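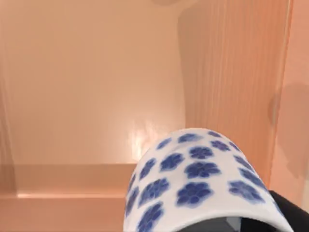
Cup on its side creeps out of the gripper in simulation, fine when it's upright

Posted by Milagros Ibarra
Tags: gripper, friction, simulation, Drusevier

Hi all! I've been building a simulated copy of our little pick cell in Drusevier since March and I'm stuck on what feels like a dumb problem. The gripper is a Zela two-finger with the stock black fingers, and the job is to pick up a ceramic cup and put it down again. If the cup is standing, no trouble at all. If it's lying on its side, the fingers close, the arm starts up, and the cup slowly creeps down between them until it drops (or it spins halfway around first and then drops, which is at least fun to watch).

What I have so far: cup mass is 353 grams, straight off the kitchen scale. Grip force is set to 40 newtons, same as on the real arm. Friction on the fingers is whatever the importer gave me. The cup mesh is a scan somebody here cleaned up, with the flower pattern as a texture on top, and I let the program make the collision shape by itself.

I tried a higher grip force and that made it worse — the cup shoots out like a bar of soap. I also slowed the lift way down and it still creeps, it just takes longer. The real arm does this pick all day long with the same settings.

Is this friction, or the mesh, or do I have the solver set up wrong? I'd love to not spend another week on it.

hervieu_bench
Marked as helpful

Look at your collision shape before you touch anything else. Turn on the collision view and zoom in on the side of the cup. The automatic one usually gives you a bunch of flat facets, and when the cup is on its side your finger is sitting on an edge between two of them. So you get one or two contact points hopping back and forth, and the cup walks. Squeezing harder only makes the hopping meaner, and there's your bar of soap.

I'd do it in this order:

Swap the outside of the cup for a plain cylinder. Keep the pretty mesh for looks only. If you need the inside of the cup later you can build the wall out of pieces, but get the pick working first.

Open the finger material and read the number. When I imported a Zela the friction came in as zero and the cup's value was doing all the work. Set both sides yourself.

Check whether torsional friction is on. With it off, a single contact point can't resist the cup twisting, and your halfway spin sounds a lot like that to me.

Then run physics at 2,000 steps a second and see if there's any creep left. Once it holds, bring that down until it starts slipping and go back up a notch. I had a tall bin cell with the same complaint and after the cylinder swap I left it running overnight, 1,017 picks, and the drops I did get were bad approach angles.

Put the force back to 40 too, so you're comparing with the real one.

Ilthorpe Dan

same thing happened to me, i just glued the object to the gripper when the fingers close (theres a checkbox for it). works great

Milagros Ibarra

Thank you both! The collision view was ugly, way chunkier than I figured. Cylinder is in, finger friction was zero like you said, and the sideways cup now stays put through the lift. Torsional was off as well. I still get a tiny wobble right when the fingers touch, but I haven't changed the step rate yet, so I'll try that after lunch.

Dan, I saw that checkbox and I was tempted! We're trying to test the grip itself though, so I'd better leave it alone.

hervieu_bench

The wobble at first touch is probably closing speed. Slow the last bit of the close and leave the rest as it is.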